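Ticket: Beschaffung Greifer und Simulationslizenzen, Stovstead
Status: in Bearbeitung
Angelegt: 12. Apr. 2023

Hallo zusammen,

ich mache das hier mal als Ticket auf, weil es im Postfach sonst wieder untergeht. Es geht um die Greiferbestellung für die neue Zelle und um die Frage, ob wir bei Mestiren vorher noch die Lizenzen aufstocken müssen. Im Budget stehen für beides zusammen 60 Prozent von dem, was ich beantragt hatte (ja, ich weiß, ich nörgel schon wieder).

Problem: Das Angebot für die Vida-Finger gilt nur bis Juli, und die Simulation sagt mir noch nicht klar genug, ob die kurze oder die lange Variante reicht. Bei schmalen Griffstücken sieht es ganz ordentlich aus, sobald aber etwas Großes direkt daneben steht, wird es eng.
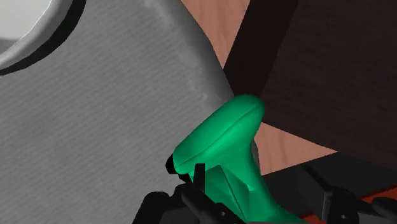
Bisher probiert:
- Lizenzserver neu gestartet, danach liefen immerhin 50 Durchläufe ohne Abbruch
- Fingerlänge im Modell geändert, bei Lauf 71 kam wieder die Meldung »Kontingent erschöpft«
- bei Mestiren angefragt, ob man Rechenstunden einzeln nachkaufen kann. Geht, aber nur im Paket zu 284 Euro

Das Paket finde ich ehrlich gesagt okay! Ein falsch bestellter Satz Finger kostet uns deutlich mehr, und zurückschicken geht laut Angebot nur originalverpackt — das klappt bei uns doch nie.

Nachtrag: Der Einkauf fragt, ob wir gleich zu Follia wechseln wollen. Bitte nicht vor dem Sommer. Dann müsste ich alle Greifermodelle neu anlegen, und der Adapterflansch steht in deren Preisliste extra (Seite zwei, ganz klein unten).

Was ich jetzt brauche: Freigabe für ein Paket Rechenstunden und eine Kostenstelle dafür. Die Finger bestelle ich erst, wenn die Läufe mit beiden Längen durch sind. Flansch und Kabelsatz können von mir aus sofort raus, die passen bei beiden Varianten.

Ticket bleibt so lange offen, nächster Bearbeiter: Einkauf.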